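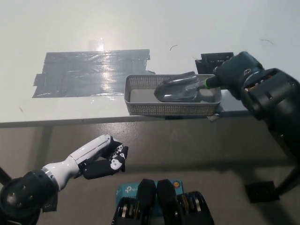
Session 3: Hand tools, and where they go when you have finished with them

Practical Horticulture for Beginners, October block
Bring: gloves, a pencil, this sheet

3.1 The trowel

By now you will have met the trowel. It has a broad scoop of a blade, a handle, and a remarkable ability to be in the other shed. Ours have dark grips with a bright green band where the grip begins, and the band is the most useful thing on the tool. A dark handle lying on dark compost is as good as gone. If you buy your own, buy one with some colour on it, or wrap some round it yourself.

A broad blade is for moving soil: filling pots, planting out, lifting bedding. A narrow blade is for bulbs and for arguing with dandelions. Students who turn up with one of each are usually very pleased with themselves for a week or so, until they lose the narrow one.

Hold the handle close behind the blade for light work, further back when you need leverage. If the neck starts to bend, stop. What you want is a fork.

3.2 The basket

Each bench has a shallow mesh basket, light grey, plastic. Trowels live in it when they are not in somebody's hand. The mesh sides let air through and let you see what is inside without tipping it all out, though people tip it all out anyway.

Rules for the basket:
Blade in first, handle resting over the side.
Secateurs closed and latched before they go in.
No labels, string, sandwich wrappers or seed packets.
No soil. The base is solid, so whatever falls off the blade stays there until the next group finds it, and they do write to us.

3.3 The bench

The tops are white. This was decided by someone who has never repotted a fuchsia. White does have its merits: you can find a dropped lobelia seed on it, and you can also find every hair, thread and speck that the previous class left behind. Wipe down before you start as well as after.

Some tops have been patched with dark grey duct tape. Please don't pick at the ragged ends, however long the talk on drainage goes on. Don't scrape compost across a patch with the trowel edge either – the blade catches, the strip lifts, and we are back to buying tape.

3.4 Cleaning and storing

Knock off the loose soil, brush the blade, then wash and dry it. Drying is the step that gets skipped. Once a month, wipe the metal with an oily rag. The Keane and Praveo catalogues in the office both list cleaning kits, and an old T-shirt does the same job.

Exercise for this session (pairs, 50 minutes)

Fill 8 pots to 2 cm below the rim using the trowel only, no hands. Swap over at the fourth pot. Return the trowel to the basket each time you put it down, including when you are certain you will need it again in a moment.

Before next time: read the Poltska handout on compost mixes, pages 2 and 3. The tables are better than the prose.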